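Gasteck Clear Table Cover, Glossy, for Kitchen and Dining Tables

Home / Table and Kitchen / Table Covers / Clear Covers

Item no. 1461
Sold by: Kolev Household
Thickness: 2 mm
Surface: glossy, both sides
Availability: in stock, cut to your size

Keep your nice tablecloth on the table every day and still put the plates, the bowls and the hot-headed children around it. The Gasteck cover is a clear, smooth sheet which lies over your cloth, your doily or your lace runner, and you see the pattern through it. You wipe it after the meal and the cloth stays clean below.

Many customers come to us with the same wish. They have a lace piece from the mother or the aunt, it is lying in a drawer, and they would like to use it. With the clear cover you can. The lace lies flat under the sheet, the colors stay visible, and the soup does not reach it from above.

What you receive

One clear sheet, cut to the size you ordered, rolled on a cardboard tube with a thin protective film on both sides. Please remove both films before use. Sometimes people remove only one and write to us that the cover looks milky -- the second film is very thin and you find it best at a corner, with a fingernail or a piece of sticky tape.

Corners are straight as standard. Rounded corners can be chosen in the order form, with no extra charge. For round and oval tables we need a paper pattern, please see "Measuring" further down.

Sizes

The sheet is made on a roll which is 134 cm wide, and this is the largest width we can offer in one piece. Length can be up to 328 cm. For a bigger table we can cut two pieces which meet in the middle. The joint is straight and lies close, but you will see a fine line, and crumbs will find it too. We say this before you order and not after.

The cutting is done by hand on a long table, and the size may differ a few millimeters from your order. If your table stands in a niche or between two walls, please order a little smaller.

Measuring

Measure the top of the table, the full length and the full width. Do not measure the tablecloth, it hangs over the sides and the cover should not. The cover is too stiff to hang nicely. It should end exactly at the edge of the table or a small bit before.

Old tables are often not perfectly square. Measure the width at both ends and in the middle, and write us the smallest number.

For a round or oval table, lay wrapping paper on top, tape it down, and follow the edge with a pencil. Fold the paper and send it by post together with your order number. Please write "this side up" on it. Stavros Stoyanova in our cutting room works from your paper directly, so a clean pencil line is a big help for him.

Laying the cover

1. Iron the cloth or the lace and let it cool completely.
2. Lay it on the table and smooth it from the middle to the sides.
3. Unroll the cover in a warm room and leave it with some books on the corners, best overnight.
4. Take off the films and wipe both sides with a dry soft cloth.
5. Start at one short side and let the sheet down slowly. If there is air under it, lift it again and go slower.

If a doily is thick, for example crocheted from heavy yarn, the sheet will stand up a little over it and a full glass can be unsteady there. Flat lace, printed cloth and thin embroidery are the best choice. There are also printed papers with a lace pattern, they go well under the cover and cost very little.

The cloth must be really dry. When moisture is closed in under the sheet it cannot go out, and you can get gray spots on the cloth or on the wood.

On the table

Plates, soup plates, saucers, metal and plastic bowls can all stand on it. The surface is smooth and a bowl with a flat bottom slides easily if you push it, so for mixing dough we advise a damp towel under the bowl. Unglazed foot rings, as you find on the bottom of some ceramic plates, can leave fine scratches when they are pulled over the surface. Lift them, or put a napkin between.

The glossy version reflects light. Under a strong lamp or by a window you will see the reflection on it. Some people like exactly this, it looks fresh and a bit like glass. If it disturbs you, the same sheet exists in a matte version under the name Coltum, but through the matte one a fine lace pattern looks softer and less sharp.
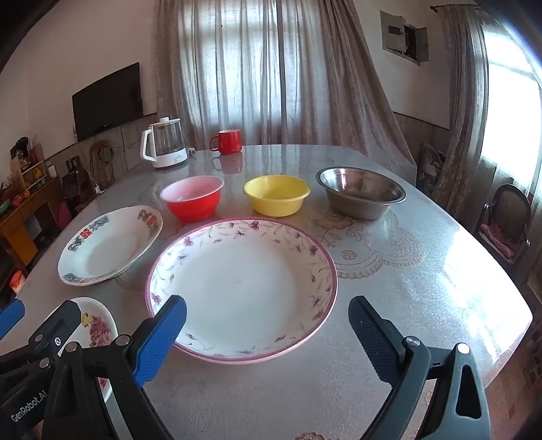
Glossy covering on a table set with flower-pattern plates and three bowls. The lace-patterned doily design shows through.

Heat

Warm plates are no problem. Pots and pans from the stove, oven dishes and hot irons must always have a trivet below. A hot pot will leave a dull ring and this ring cannot be polished away. A teapot or a coffee pot should stand on a coaster also, if it stays for a longer time.

Please do not use the cover on top of a radiator shelf or a heated plate warmer.

Cleaning

Lukewarm water, a little dish soap, a soft cloth. Dry it afterwards, otherwise you see water marks on the glossy surface. For grease, use some more soap and wait a minute. Beet juice, turmeric and red wine should be wiped away soon. Ballpoint pen and newspaper ink can go into the material and stay there.

Do not use scouring powder, steel wool, nail polish remover or alcohol. Do not put the sheet in the washing machine.

Once or twice in a year it is good to take the cover away, let the cloth breathe and wash it. Many of our customers do this in October when they change to the winter tablecloth.

Please know before you buy

A new cover has a light smell. It goes away when the room is aired, normally after some days.

On a lacquered or freshly painted table, always keep a cloth between the cover and the table top. The sheet can stick to lacquer when it lies directly on it for a long time, and it can leave marks.

It is not a cutting board. A knife will cut into it -- please use a board.

With years the sheet may become a little yellow, more quickly in direct sun.

Returns

Covers cut to your measure cannot be returned, except when we made a mistake in the cutting. In this case write to us with a photo of the cover and a measuring tape beside it, and we cut a new one. If you are not sure about the thickness or the gloss, order a sample piece first. It is as large as a postcard and you can lay it over your own cloth at home.

Goes well with this item

Clestirard lace-pattern table paper, cream
Coltum matte clear cover, cut to size
Non-slip corner dots, clear
Cork trivet, round

Questions about size or about your table form? Use the contact form and give the item no. 1461. We answer on working days until four in the afternoon.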